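Semow 10
Task and motion planning for two-armed robots

Products > Software > Planning > Semow

Hello, and welcome to the Semow page. I've rewritten it for the new release because the old one had grown into a heap of bullet points that only made sense if you'd sat next to me while I typed them. So this is the plain version: what Semow does, what you need to run it, what comes in the box (well, the download) and where it still falls over.

Semow sits between "open the door" and the stream of joint commands that makes a door open. You hand it a goal, it works out where the hands ought to go, how the legs and trunk need to be placed so the hands can get there, and how hard to push once they arrive. Then it keeps checking the plan against what the cameras and the joint sensors are telling it, and re-plans when the two drift apart. It does the arms, the trunk and the feet in one go, and I'm rather proud of that bit - most of the headaches I had with earlier planners came from solving the arms first and then finding out that the robot would have to stand inside the furniture.

What's new in release 10

The big one is the contact planner, which used to be a separate download called Mirkgate. It's now part of the main package, and if you bought Mirkgate on its own you get the upgrade for nothing. Mirkgate looks after the moment when a hand stops moving through air and starts leaning on something. You give it a surface, a direction and a force limit, and it picks which parts of the fingers should touch and in what order. Round, glossy, bulging things were always its weak spot, so I spent most of my time on those.

Washing machine doors are my favourite test by a mile. They're curved, they're dark, they shine, depth cameras hate them, and the useful edge is low down where a standing robot has to fold itself up to reach. If a plan works on one of those it'll usually manage a kitchen cupboard with its eyes shut. 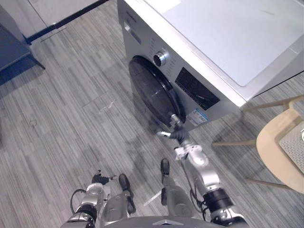
Contreras
Lead developer, Semow planning tools, Prornedport

The right hand is against the lower edge of the black door there, fingers curled in towards the rim, and that's the pose I'd point to if you asked me what the contact planner is for. The left arm is held low, with its hand out over the carpet. In Semow you can mark an arm as "idle but considered", meaning it has no job of its own but the planner still has to keep it out of the way of everything else, legs included. I use that setting far more than I expected to when I wrote it.

Both feet point at the machine, which is how I like to set up low reaches. You can let the planner choose the foot placement or you can pin it yourself. I'd say let it choose for the first few runs, look at what it comes up with, then pin the one you like.

Perception

Semow isn't a vision package and I don't want to sell it as one. It takes a depth image and a labelled outline from whatever you already use, then fits simple shapes to them - boxes, cylinders, domes, flat panels. A front loader comes out as a box with a dome stuck on the front. A wooden chair next to it comes out as a seat slab and a bundle of thin rods, and please do check the rods! Thin legs are the thing depth cameras lose most often, and the planner can't steer round what it hasn't been told about. There's a "fatten thin parts" slider in the viewer for just this. I leave it at 24 millimetres in furnished rooms.

Head cameras see a lot of the robot's own arms and legs, so the self-filter is on by default. It uses the joint readings to blank out the robot's own body before any shapes are fitted. If your cables run along the outside of the arm, add them in the body file as soft tubes, or you'll get a mystery obstacle that follows you about the room. (I lost a whole afternoon to that one.)

The viewer

Everything can be watched as it happens. The viewer shows the fitted shapes, the planned path of each hand, and a little arrow wherever contact is expected. You can scrub back and forth through a plan, drag a contact point to somewhere better and ask for a fresh solve from there. Plans save as text, so you can compare two of them in any editor.

The figures

Control loop: 100 times a second
Bodies and joints in one model: up to 130
Saved plans in the starter library: 24
Licence: per robot, no yearly fee
Updates: included through all of release 10

What you'll need

A Linux machine with a decent graphics card, a robot description file, and joint feedback from every joint you want planned. Force sensing at the wrist is a help but you can get by on motor current if you keep the force limits low. Multi-fingered hands and plain two-jaw grippers are both fine, and you can mix them.

What it doesn't do yet

Handles you have to pull and twist together. Anything floppy, so it'll plan the door but not the laundry. Walking while in contact is in there behind a switch and I'd ask you to leave the switch alone unless you've a hoist and some patience. Thick carpet also upsets the balance estimate a bit, and there's a floor softness setting to play with if the feet seem to hunt about.

Getting a copy

There's a trial that does everything except save plans, and it doesn't run out. Use the form on the Prornedport contact page, tell me what robot you have and what you'd like it to open, and I'll send a link along with the nearest body file I've got. Mirkgate owners should put their old licence number in the notes box.

Page updated October 18, 2019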